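Volker Harms has spent since May comparing finger pads for hand-held grippers at Nistwood, and he would rather talk about fruit than motors. "A mandarin gives, and the peel has dimples the pad can bite on," he said. "A cherry tomato is shiny and rolls off."
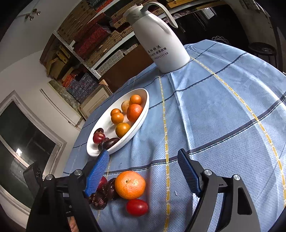

His comparison sets the ribbed blue pads against a smooth set from Schmieder, with 600 grasps per pad. Harms prefers the ribs. "The smooth ones are fine on a box. On small round things I have to squeeze harder than I want to."

Water chestnuts gave him the most work. They are hard, squat and uneven, and he changed the approach angle 4 times before settling on a low one. He keeps the jaws wide open until the piece is centered. 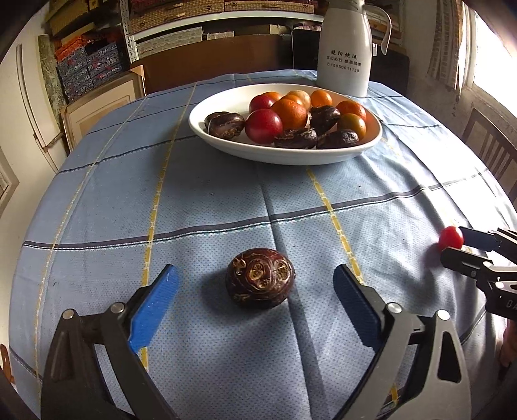
Teso would have gone with softer pads from the start and accepted the wear. Harms has heard the argument. "Soft pads tear at the edge," he said. "I'll test them next."

Comments

Skirnau fan: Any numbers on pad wear?

m_k: We had the same trouble with tomatoes.

Contact | © 2021 Nistwood | Back to top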